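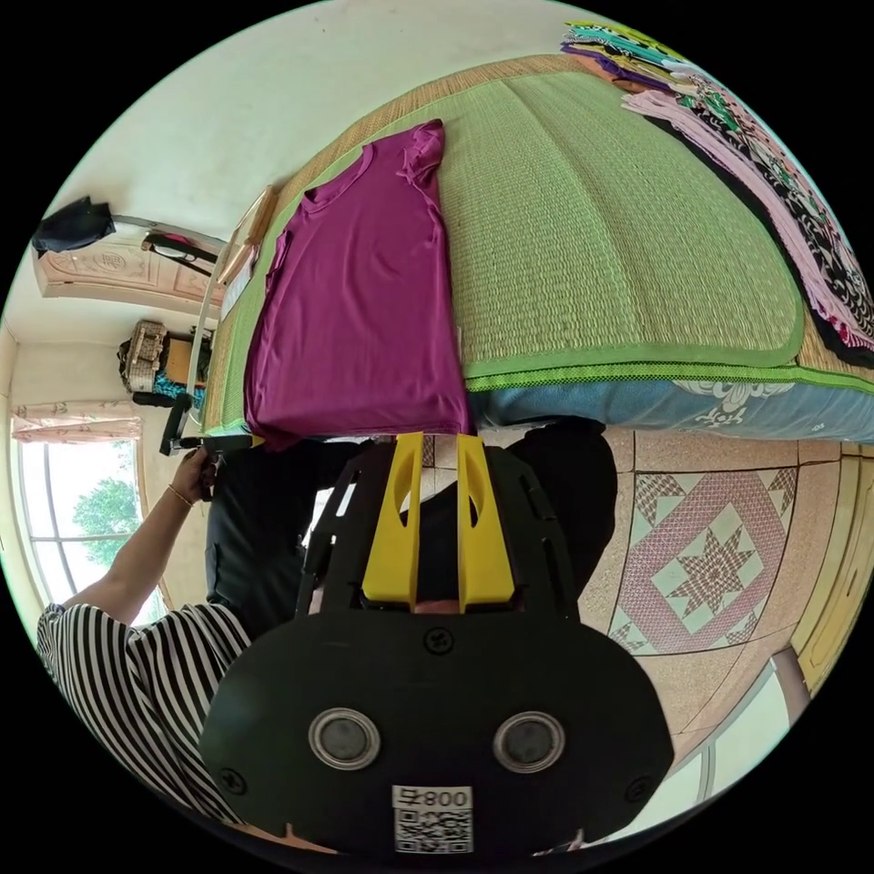

A magenta T-shirt laid out on a green woven mat.

Home | News | What's on | Swap shelf | Contact

June
By Vasiliki Rallis

The clothes swap is coming round again, and I have been asked by so many of you what to bring that I thought I had better put it all down in one place. We'll be in the long room at Dirholm from 2 in the afternoon until 6, with tea on throughout (and Oľga Procházka's poppy seed cake, if she can be talked into it, and I think she can).

Please bring things clean and dry, and folded if you possibly can. T-shirts are always wanted, in every size, and so are children's jumpers and anything with pockets. Last year we passed on 600 garments between us, which still makes me smile when I think of it, though we did end up with rather a lot of odd ski socks. Winter coats are better kept back for the autumn swap - we simply haven't the rails.

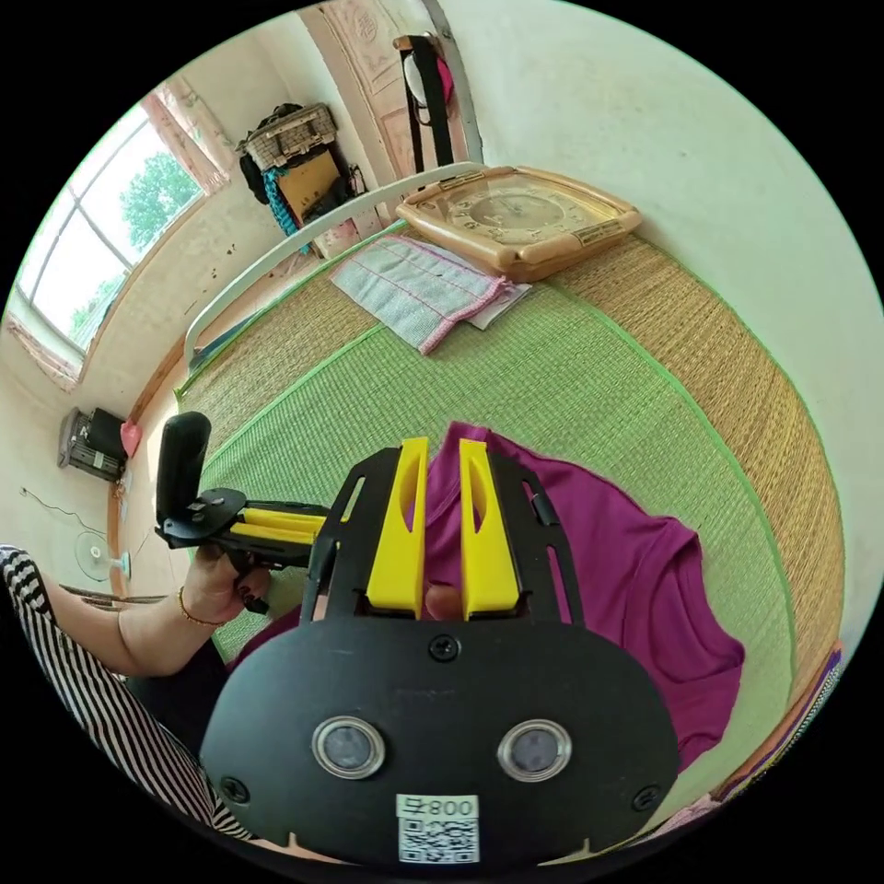 Amr Shehata will be at the mending table again with his sewing box, and he is very happy to show anyone how to turn up a hem or put a button back on so that it stays on. If you have spare thread or buttons in a tin somewhere, do bring them along, he gets through them at quite a rate!

Shoes can come too, tied together by the laces please. Anything left at the end goes on to the Gandum shop, and Leonidas Katsaros has kindly offered his van for that. If you can stay a little while to help him load, have a word with me at the door.

Last updated: June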